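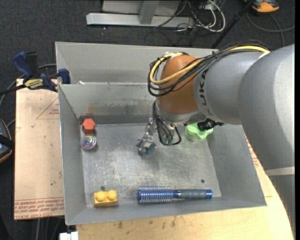

Grey metal bin on the table. Scuffed floor, two small holes, brown smudges low down on the back wall.

Cleaning up and sorting out a sheet-metal bin

updated 02/03/2022, added the bit on liners

Quick one, writing this between jobs. Applies to any open-topped metal bin or deep tray that's been used for odds and ends. Not for galvanised stuff you want to keep shiny, and not for anything that's going to hold food.

You'll need
- stiff brush, plus an old toothbrush for corners
- washing up liquid, bucket, warm water
- two cloths, one for wet one for dry
- white vinegar or a rust remover (I use Clurkadon gel, the stuff in the tub, not the spray)
- sandpaper, 80 and something finer. 300 is fine
- masking tape
- metal primer and a small tin of paint if you're painting
- gloves. The rim on these can be sharp
- dust mask for the sanding
- old towel or blanket for under the bin

Step 1. Empty it

Everything out. All of it, even the bits you think live there. Bins like this end up with a block, a brush, whatever else got dropped in on the way past. Lay the lot out on the towel and don't sort yet, you'll only get distracted.

Tip the bin upside down over newspaper and tap the base. Grit comes out of the seams. Tap again.

Step 2. Have a proper look

Floor first. Scuffs and streaks are just wear, leave them unless they bother you. Run a gloved thumb along any deep ones, if it catches then it wants sanding.

Then the walls, down low. That's where the brown shows up, right along the bottom edge where damp sits. Wipe it with a wet cloth. Comes off on the cloth = dirt or light surface rust. Doesn't move = needs gel.

Check for holes too. Small neat round ones are probably drilled, for draining or for fixing the bin down. Ragged ones are rust going through and no amount of paint sorts that, get another bin.

Step 3. Wash

Warm water, a good squirt of washing up liquid. Scrub the floor, then the walls, then the rim. Toothbrush into the corners. If the floor has holes then do this outside or over a sink!! I did mine on the kitchen table the first time and it went straight through onto the wood. Mop it up quick if you do the same.

Rinse twice. Dry with the second cloth straight away, don't leave it to drip. Then stand it somewhere warm, tipped up on one end so nothing pools.

Step 4. Rust

Light marks: vinegar on a cloth, hold it against the patch, ten minutes, rub. Repeat.

Heavier: gel on with an old brush, thick. Leave 40 minutes. The tub might say different, go with the tub if yours is a newer one. Scrape off, wipe with a damp cloth, dry. Second go if theres still brown in the pits.

Keep the gel off a wooden tabletop, it marks. Towel won't stop it soaking through either so put a bin bag under the towel.

Step 5. Sand

Only if you're painting or there are rough bits. Mask on.

80 grit on the rusty patches, just till you get to clean metal. Then 300 over the whole inside, light, just to take the shine off so primer grips. Go round the rim with the fine one as well and feel for burrs. Outward-sloping sides are easy. Inward ones are a pain, fold the paper into a thick pad and use your fingertips.

Wipe all the dust off. Damp cloth, then dry. Look at it sideways near a window, dust shows up that way.

Step 6. Paint (or don't)

I don't usually. Bare metal that gets things thrown in it scratches again within the month and it looks worse scratched and painted than scratched and plain. Thin wipe of oil on the low edges and leave it.

If you are painting:
- tape over any holes from underneath
- one thin coat primer, let it dry as per tin
- two thin coats of colour. Thin!! runs collect in the corners
- peel the tape while the last coat's still a bit tacky
- leave it 72 hours before you put anything in. It'll feel dry well before that. It isn't, things stick to it. Lost a nice patch of blue that way in January

Step 7. Liner

Worth doing. Stops the clatter and the scratching. Jotden do a grippy drawer mat on a roll, Parkville market has the cheap version which is thinner but does the job. Measure the floor, not the top, if the walls slope the two are different sizes. Cut a paper one first and drop it in, trim, then cut the mat.

Don't glue it. You want to lift it out and shake it. If the holes are for drainage, poke matching ones in the mat with a bradawl.

Felt is nice and quiet but holds damp, and then you've got brown along the bottom again.

Step 8. Put things back

Back to the towel. Pick up each thing and decide:

Used this week - goes back in.
Belongs somewhere else - go and put it there now. Not in a pile.
No idea what it is - jar, label, look again in a couple of months.
Broken - out.

Big stuff flat on the floor, spread out so you can see it and get a hand round it. Nothing on top of anything else if you can help it. Brushes lie along the side, bristles off the wall or they bend. Small screws and so on should not be loose in a big bin at all, use a tub with a lid and stand the tub in the bin.

I keep mine to one layer. If it doesn't fit in one layer its a second bin or a drawer.

Keeping it ok after

Shake the liner out when it looks gritty. Dry anything wet before it goes in. Quick wipe along the bottom of the walls every so often with an oily rag, the back one especially as it's the one you forget.

Problems

Brown came back in a few days: wasn't dry, or you missed a seam. Gel again just on that spot.

Paint flaking off the floor: not sanded enough. Back to step 5, sorry.

Bin slides about on the table: four stick-on rubber feet. Yoo ones are alright, clean the base first or they drop off.

Liner curling at the corners: roll it the other way overnight, or cut it a touch smaller.

Smells of vinegar: goes by itself. Open window.

Doing the same for lids and racks next when I get a minute, will link it from here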